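Bring back the repair desk
Eluned Gethin

When my kettle stopped working in August, the shop in Olthorpe offered me a new one at a discount. It didn't offer to look at the old one. The fault was a switch, and the part cost less than the bus fare home.

I think any shop that sells electrical goods should have to mend them too.
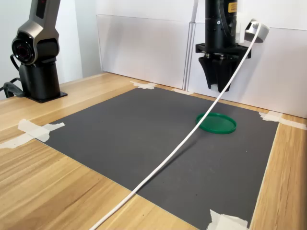 Shops say customers don't want it. Dirside library ran a repair morning last year and 41 people queued, most of them with things under three years old. They wanted it.

It would put prices up a little - I accept that. I would still pay more for a toaster if I knew someone in town would open it up when it failed.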